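Introduction to Laboratory Automation
Handout 8: Notes on our visit to the Arari open day
Prepared by Mirjam Haslinger

Welcome back, everyone, and thank you for being such good company in February! Several of you asked me to write up what we saw at Arari, and since a few people had to leave before the afternoon demonstration, I have tried to put down enough that they can follow along too. Please read these notes alongside chapter 8 of the course reader.

1. What the demonstration was for

Our host, Obinna Abubakar, started with a question I liked very much: what does a person do at the bench without thinking about it? He had picked pipette tip boxes, which all of you have handled until you were sick of them. You glance at a rack, you see which tips are left, you push the box straight with your thumb and off you go.
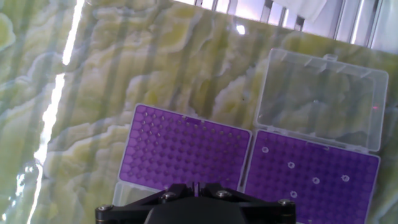 A robot arm has to be given every one of those little decisions. Somebody has to tell it what a rack is, where the corners are, how far the lid swings and how hard it may press. Obinna called this "writing down your thumb," and I noticed quite a few of you copying that out (so did I).

2. Fixed views and wrist views

Daithí Egan took over for the part on cameras. A fixed camera sees the whole workspace and keeps seeing it while the arm moves, so it is good for planning and for noticing that something has wandered into the way. Its weakness is that the arm itself often blocks the very thing you care about.
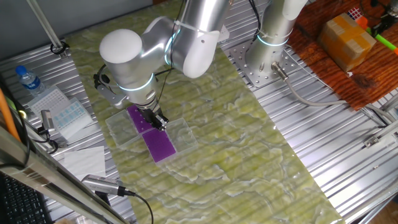 The wrist camera travels with the gripper, and so its view changes with every move. That gives you close detail right where the fingers are going, but it also means that a position measured in the image is worth nothing until you know where the wrist was at that moment. We will work through this on paper next session – bring the transformation sheet, please, and a pencil rather than a pen.

Beat Brunner asked whether one could simply use both, and yes, most groups do. The work lies in getting the two to agree. Daithí told us that his team recorded 812 practice runs before they were happy with their calibration routine, and that he still checks it every morning before his coffee.

3. Clear plastic, and why it is troublesome

A purple rack is easy enough to find by its color. A transparent lid is another matter, as it shows you whatever happens to be underneath it. Depth sensors have a hard time with it as well, because much of the light goes straight through. When you design a task, think about which parts you can rely on seeing, and let the difficult ones be located from those.
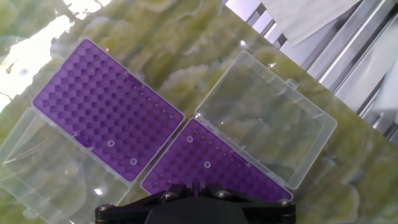
4. Light and the work surface

Lighting deserves more care than it usually gets in student projects. I have marked 50 project reports over the years, and I could count on my fingers the ones that say where the lamps were. Glare hides edges, and it moves when the camera moves, so a program may take it for a real object.

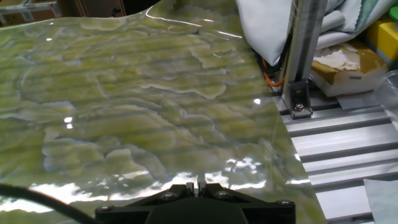
For your own projects, I would like you to choose the work surface on purpose and to write a sentence or two defending the choice. A matte, plain, well-flattened mat is the easy option. A glossy sheet with a green marbled pattern, like the one at Arari, makes things harder: there is a wide band of white reflections just beyond the gripper fingers, and where the sheet lifts along its far side you get a bright curved line that could pass for the edge of something. Harder can still be the right choice if you want a system that copes with untidy rooms, but then say so in your report.

5. Before next session

Write one page on a hand movement you make without thinking, broken down into steps a robot arm could be given. Edeltraud Wegener has kindly offered to read drafts, so do send her yours if you are unsure of the format.

Pick one of the two camera types from section 2 and list what you would lose by working without it.

If you took notes during Obinna's question round, please lend them to me for a day. My own stop halfway down the page, as I was enjoying myself too much to keep writing.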